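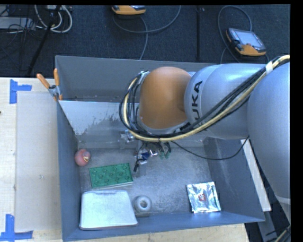 From: Skonetti parts room
To: small-parts-storage list
Date: 2018-04-27
Subject: Re: sloped dividers in gray bins, wear on the lower half

On the question of whether to replace scuffed dividers or leave them:

> We have 80 of the tall gray bins from Jolley, each with one metal
> divider set at a slope. The top of the divider still looks new on
> most of them. The lower part is rough and dark where parts slide
> down and hit it. Is this cosmetic, or should we be pulling them?
> Also, has anyone found a liner that stays flat on the floor of
> the bin? Ours curl at the front wall within a month.

We run the same arrangement with Lasine dividers and went through our stock last winter. Of the bins checked, 57 had visible wear on the lower half of the divider. Only 4 had a burr you could feel through a thin glove. Those were taken out, filed along the worn area and put back. The rest were left alone.

The check we use is a cotton rag dragged upward from the floor of the bin to the top edge of the divider, then side to side along the bottom. If it snags, the divider comes out. If it doesn't, the dark patches are ignored. Color is a poor guide. Some of our darkest panels are smooth, and one of the burred ones was nearly clean.

What you put in the bin matters more than how often you use it. Machined parts with square corners do most of the damage. Molded parts leave streaks that wipe off with a damp cloth. If your stock is mixed, put the square-cornered parts on the flat floor in front and keep the rear compartment for bags or leave it empty. Things dropped behind the slope are hard to see from the front and get missed at count time.

Liners: we tried two. The Yap foam sheet, cut to the floor size, curled the same way yours did. Trimming it short by the thickness of a pencil on the front and left sides stopped the curling, but then small washers got under the edge. The second was a ribbed rubber mat. It stays flat, but it holds grit and has to be lifted out and shaken. We now use no liner and accept a scratched floor. The scratches have not marked any finished part that we know of. Polished parts go in trays inside the bin.

Grit in the empty compartment is worth a look at each changeover. A vacuum with a narrow nozzle gets the seam at the foot of the divider. Tipping the bin moves the grit to the other side of the panel if there is any gap at the bottom, and there was on most of ours.

One item I can't answer. We log picks per bin, and past 1,000 picks the divider clips start to loosen on the side nearest the operator. Tightening them bows the panel. If anyone has a clip that fits the Jolley wall without drilling, please post the part number. We reorder in May and I would like to add it then.

--
Skonetti parts room, day shift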